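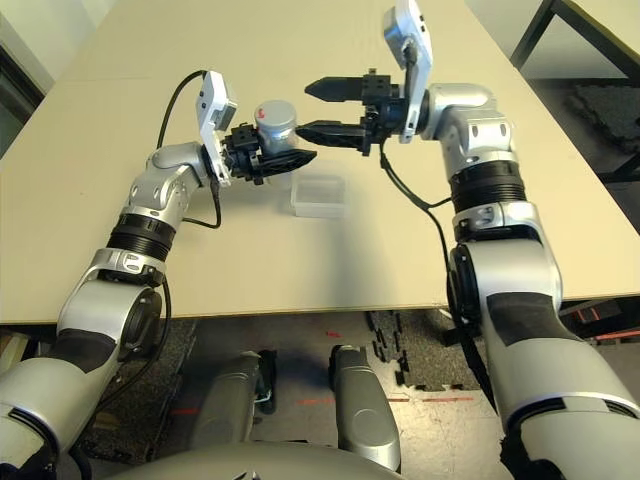 Ifigeneia Giannakopoulos says the night bus never needed 31 stops, and she would cut half of them tomorrow. Most riders on the Pitwood line disagree. The bus leaves the depot at 11:40 p.m. and reaches Ogola a little before 2, carrying nurses, bakers and kitchen staff.

The county counted 1556 riders in June. In May, before the fare dropped to $2, it was 167 fewer. 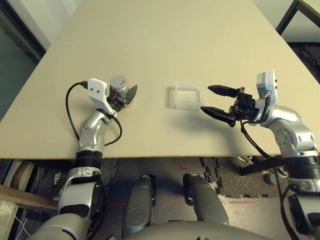

The long way home

Arūnas Vaher has driven the route for most of its life. He knows who sleeps and where to wake them. The slow part is the hill past the quarry, where the road narrows and trucks have the right of way.
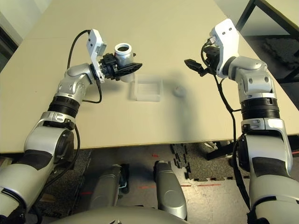

He takes his break at the Ogola turnaround – nine minutes if the lights were kind. There is a bench, a water tap and a timetable that still shows the old fare.

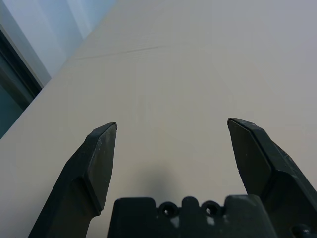
The county wants to end the line at the hospital next spring. Vaher has asked for the last run to stay as it is. A decision is due after the summer.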